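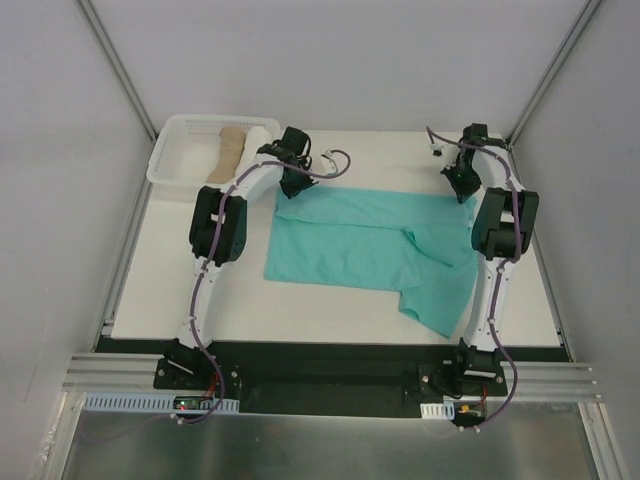
Textile Care and Linen Room Practice
Unit 10: Flat Folding and Rolling
Instructor: Fouad Benkirane
Revised Oct 24, 2022

Read this before the practical. Bring it with you, along with the fold cards from Unit 9. The practical is worth 100 points and takes up the second half of the session.

1. Laying out

Most bad folds start with a bad layout. Put the piece down in the middle of the work surface and leave space on all sides. Find one straight edge and line it up with the edge of the table. Work away from that edge. If you try to straighten all the edges at once you will chase the same wrinkle from one side to the other.

Smooth with the flat of the hand from the straight edge outward. Do not pull on the corners. Knits stretch when they are pulled and will spring back after you have folded them, so the stack comes out uneven.

Check for a flap turned under. This happens most often at the lower corners, and on shirts at the sleeve. Lift the layer, bring the flap out, and lay it down again.

2. Creases and folds

In this course the two words mean different things. A fold is a place where one layer turns back over another. A crease is a line left in the fabric, whether or not there is a second layer under it. Wrinkles are small creases with no clear direction.

You need to be able to tell them apart by looking. A fold usually has a shadow along one side where the upper layer stands off the lower one. Thin materials may also look paler where there is a single layer and darker where the layers overlap.

When material is picked up at one point, new creases run out from that point. The tighter the pinch, the more the material gathers.
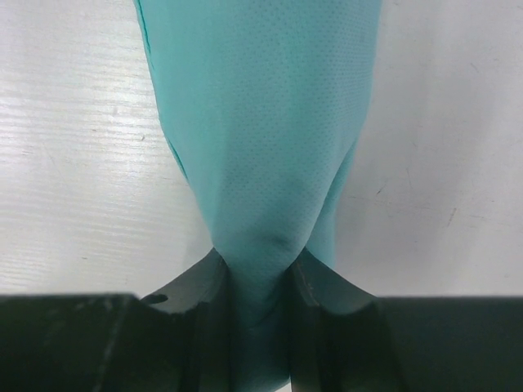
Figure 1. Teal material gathered to a narrow pinch. Note the long diagonal fold at upper left and the pucker just above the grip.

For your notebook: sketch Figure 1 and mark one fold and one crease. A line drawing is fine. Shading is optional.

3. Picking up a layer

The standard method is to slide in from the side, close on the top layer only, lift a little, and check that the bottom layer has stayed down. Beginners tend to press straight down and come up with both layers.

Work close to an edge or an existing fold, where the layers are easiest to separate. If the fabric bunches, put it down, smooth it, and start over. There is no penalty in the practical for starting over once.

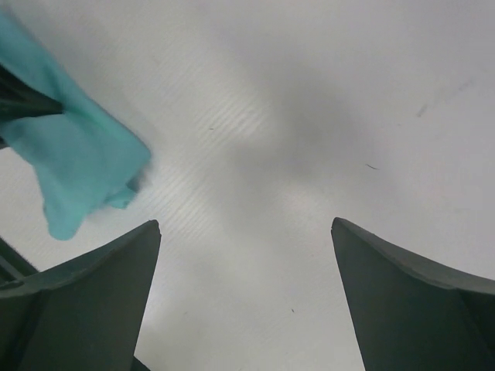

Once the top layer is free, carry it across in a low arc and set it down edge first. Keep it close to the surface. A high lift lets air under the cloth and the far edge lands crooked.

4. Rolling

Towels that go into a basket are rolled. Fold lengthwise first, then roll from the short end with even pressure. Place each roll with the loose end underneath. A mesh or perforated basket is preferred, as air can get to the rolls.

Do not mix rolled and flat items in one basket. Arlo Ambrose, who runs the Clelus linen room, will go over basket loading during Unit 11.

5. Before the practical

Read pages 14 to 22 in the course packet.
Write 200 words on the difference between a fold and a crease, using one item from home.
Trim your nails and take off rings and bracelets.

Late notebooks can be left in the Benkirane tray until the end of the week.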